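Grumetti Counter Task Set
Practice set for robotics clubs and student teams

Home > Education > Clubs and competitions > Task sets

The Grumetti Counter Task Set gives a student team what it needs to practise the kitchen round of the Porkach Student Challenge on an ordinary worktop. It is made up by Fekitz for schools, colleges and university clubs. The set works with any tabletop arm that has a two-finger gripper. The arm and the worktop are not included.

Teams start with the drawer. It has to be opened by its handle, an item has to go in, and the drawer has to be shut again without moving the unit. The other tasks use the plate, the toy food, the chopping board and the tea packets. Appliances and storage jars stay on the counter as obstacles, and most clubs use whatever they already have.

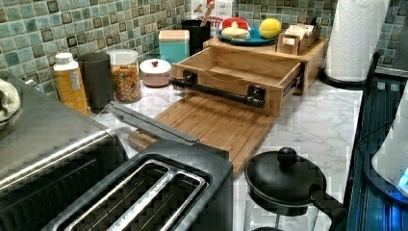

Crowded layout, drawer fully open, plate and tea packets on top of the unit.

What is in the box

Wooden drawer unit with metal slide rails and a black bar handle
Round plate
Toy food, assorted
Wooden chopping board with groove
Compartment box for tea packets (packets not supplied)
11 task cards with starting layouts
Score sheets and a judge's guide
2 spare drawer handles with screws

Specification

Worktop depth needed: 600 mm
Drawer life: 3000 open and close cycles
Assembly: screwdriver, supplied
Age: 14 and over, with a supervisor present
Spare parts: sold separately, see the Grumetti parts list

The task cards

Each card has a starting layout on the front and the scoring on the back. Cards are graded easy, medium and hard. The easy ones leave the drawer open at the start and use one piece of food. On the hard ones the drawer starts shut and there are appliances on both sides of the board, so the arm has to come in from above or over the front edge of the counter.

Layouts are given as drawings, with distances measured from the front left corner of the drawer unit. A team can swap one toaster or jar for another of a similar size. The judge's guide has a page on what counts as similar.

Cards may be run by hand control or by a program the team has written. The scoring is the same for both, but the two are ranked separately at the Challenge.

Running a club session

Gion Ruchti, who wrote the cards, suggests one driver, one spotter at the stop button and one person keeping score. A card takes almost an hour the first time and a good deal less once the team knows the layout. Ruchti's club meets on a Monday after lessons and keeps to one card a week until June.

Before the arm is switched on:

Unplug all kitchen appliances on the counter.
Clamp or bolt the base of the arm.
Check that the arm's cables can follow it to the drawer without catching on the handle or the board.
Open and close the drawer once by hand.

Watch the wrist when the drawer is out. The front corner of the drawer is the part most often knocked, and the spare handles are there for the same reason – a gripper closing at an angle will bend the bracket sooner or later.
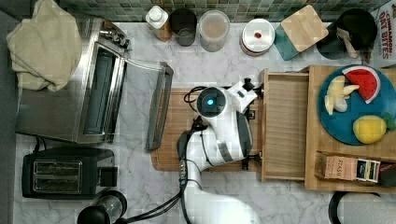
Which arms will fit

The set has been tried with the Jääskeläinen school arm and with several arms that clubs built themselves. The fingers need to open wide enough to take the lemon from the side. Rizwan Kumarasinghe at Fekitz can check a drawing of your gripper against the handle before you order – send it with the enquiry form.

Ordering

Schools and colleges can order on account. Clubs without an account pay when they order. Task cards can be bought on their own by teams that already have a drawer unit, but only the Grumetti unit is accepted for ranked runs at the Challenge.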